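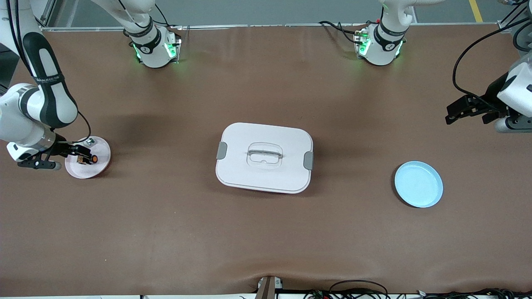
## 4. Setting the table for sorting

Section 4 covers the plates and the storage container. Read Section 3 first if the Alwood table has not been leveled yet.

You need:

- one pink plate
- one light blue plate
- the white storage container with its lid
- a damp cloth and a dry cloth

### 4.1 Clearing and wiping

1. Take everything off the tabletop, including pens, tape and cups.
2. Wipe the surface with the damp cloth, working from the far edge toward you.
3. Dry it right away. The plates slide on a damp top.

**Caution:** Do not use spray polish on the table. It leaves a film that comes off on the plates, and the only way to get rid of it is to wash them all again.

### 4.2 Placing the container

1. Set the white container in the center of the table, with its long sides lined up with the table edges.
2. Press down on each corner of the lid until it sits flat.
3. Leave clear space on both sides. The plates go there, and they should not touch the container.

Note: The Clurus containers in the supply closet look much the same but are slightly taller. Their lids do not fit this one.

### 4.3 Placing the plates

1. Put the pink plate to the left of the container, near the left edge of the table. Keep the whole base of the plate on the tabletop.
2. Put the light blue plate to the right of the container.
3. Check that both plates are face up, with the raised rim of the blue plate on top.
4. Start with the blue plate empty. Items waiting to be sorted go on the pink plate.

Small items can rest near the rim of the pink plate, but nothing should hang over it. If an item rolls, lay it on its side in the flat part of the plate.

**Caution:** Never stack one plate on the other while there is anything on the lower one. Two plates were chipped this way in February.

### 4.4 Putting things away

1. Empty both plates.
2. Wash them by hand in warm water with dish soap and dry them completely.
3. Open the container and put in only the items on your list. Close the lid again, all four corners.
4. Return the plates to the Macapagal shelf — pink on the bottom, blue on top.

The container can be wiped inside and out, but do not put the lid in the dishwasher. It warps, and a warped lid will pop up at one corner no matter how hard you press.

### 4.5 Replacements

Spare plates are kept in the Gravton cabinet, second drawer. If you take the last one of either color, tell Ronaldo Salazar before Friday so it can go on the weekly order. Missing or cracked lids go to Jerome Tolentino. Write the part number, 1283, on the tag.

Continue with Section 5, Labels and lists.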